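Indar says its robots learn by being shown. The hours tell a longer story

PLISTMONT – The pitch from Indar is easy to like. Instead of writing code for every motion, a person drives the robot's arms by remote control, does a job a few dozen times, and the machine works out the rest from the recordings. The company opened its doors on Monday to show how that goes with a task board covered in buttons, switches, sliders and plug-in cables.

How much of "the rest" the machine works out is still an open question, at least from the numbers Indar was willing to share.

Seung-woo Nam, who runs the demonstration program, said operators had recorded 127 full passes at the board by the end of last month. Of those, 46 were thrown out before training. Some had dropped cables, he said, and in others the operator stopped halfway to fix a grip. That means more than a third of the paid hours went into recordings the robot never learned from.

"You throw out a lot at the start," Nam said. "People need a week or so before their hands stop fighting the controls."

The company's brochure says anyone can teach the robot "in an afternoon." Asked about the gap between an afternoon and a week, Nam said the brochure was talking about simpler jobs, such as moving a part from one tray to another. The brochure doesn't say so.

Then there is the question of what gets learned. Pressing a button is forgiving, and an arm can come down a little off center and still do the job. A cable plug has to be held straight and lined up with its socket, and an operator working by remote control has to judge that mostly by eye. Nam agreed that cables take up most of the operators' time. He would not give a success rate for the trained robot on cables alone, and said the figure for the whole board was "moving every week."

Drirndale, a parts supplier that is thinking about leasing two of the systems, has asked for that figure in writing. A manager there, who asked not to be named because talks are still going on, said the company had sat through nearly 40 minutes of video and had yet to see the robot do a board it had not been trained on. "I've got people on the line who can learn this before lunch," the manager said. "So show me the second board."

Indar says a second board is coming, with the parts in different places, as part of a trial it calls Khúc. Four operators have been assigned to it. The trial was first due to start in the spring and is now planned for August.

There is a fair case for the method. Writing motions by hand is slow, and a shop that changes products often may never earn back the cost. If a worker with no training in code could pass on a skill just by doing it, small plants would have a reason to look again at robots they ruled out years ago. But that case rests on the robot coping when the work changes, and so far Indar has mostly shown that it can collect recordings.

Nam said results from the trial will be shared with customers first. He did not say whether the discarded runs would be included.
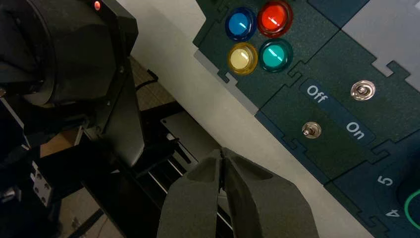
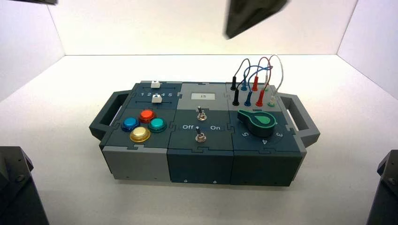 The task board at Indar, with its push buttons and its "Off" and "On" switch labels. The patch cables and the number display are in the second photo.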